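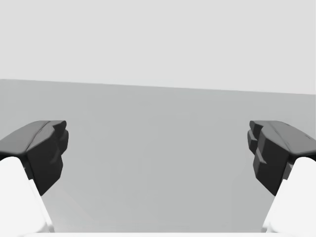
I've been meaning to write this one up since March, when I promised Bindu Reddy I'd explain over a cup of tea what I do with my evenings, and then talked for so long that the tea went cold and she had to go home. So this is for you, Bindu, and for anyone else who likes reading about other people's bugs (I know there are more of us than you'd think!).

The project is called Mustance. It's a little planning and control stack for a gripper on an arm, and for now it lives entirely in simulation, which suits me very well because the simulator fits on my desk and doesn't wake the neighbours. Cameron Cruickshank started it, I joined in a bit later, and Murali Rodrigues keeps the build working, for which I love him dearly. The bit I look after is the part that decides how the wrist should be turned before the arm goes anywhere near anything. It sounds like a small job, and I thought so too when I said yes to it.

What I've been chasing lately is wrist roll. The planner hands over a target pose, the controller gets there, everybody reports success, and yet the hand has settled at some angle I didn't ask for. It's never a big angle. It's a few degrees, the sort of thing you'd forgive in a picture hanging in someone's hallway, but it makes me itch, and it makes the grasp scores wobble when there's a long thin part to line up with.

The easiest place to spot it is the view from the wrist. I keep the table bare for this sort of work so that there's nothing to look at but the fingers and the far line where the darker grey stops, and if that line slopes then the hand is rolled. I have got terribly good at judging slopes by eye. I straightened a shelf at my mum's the other weekend without touching the spirit level, and was unbearable about it all afternoon.
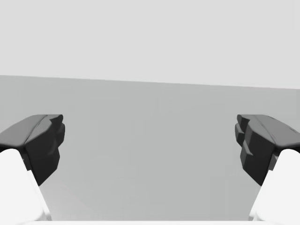
*Fingers open, nothing between them, and the grey line running downhill to the right.*

My first idea was that the controller was stopping early, so I tightened the tolerance, and then I tightened it again, and all that happened was that the runs got slower. My second idea was that the camera was mounted crooked in the model file. I spent a whole evening on that one, reading transforms out loud to myself like a bedtime story, and the mount was fine. (I did find a comment from Cameron saying "sort this out properly", with no hint of what "this" was. He doesn't remember either.)

It was Sulastri Tambunan who asked the useful question, which was whether the planner was really asking for what I thought it was asking for. So I logged the targets instead of the results - 2632 of them, left running overnight - and there it was in the morning. The roll was already in the target! The controller had been doing exactly as it was told all along, poor thing, and I'd been blaming it for weeks.

The cause, as far as I can tell, is the smoothing step. We take four waypoints at a time and blend the orientations, and the blend was averaging the quaternions without checking their signs first. Two quaternions can mean the same rotation and have opposite signs, and if you add those together you get rubbish. Most of the time our signs agreed and the blend was lovely. Now and again one of the four was flipped, and it had such a small weight that it only nudged the answer, so instead of the wild spin that would have given the game away I got a polite little lean.

The fix is six lines, and one of those is a comment. You pick the first quaternion in the window, take the dot product with each of the others, flip any that come out negative, and normalise at the end as before. Mohit Chauhan read it over for me and suggested a test with one sign flipped on purpose, so that's gone in as well, and I've named it after him without asking.

I haven't rerun the full set yet. Murali wants to move us to the new build first, and then I'd like to do the same logging all over again with the old smoothing and the new one next to each other, so I can see whether any of the lean is left over from something else. I have a nasty feeling about the way we round joint limits near the wrist, but that can wait until I've had a proper night's sleep and bought more biscuits.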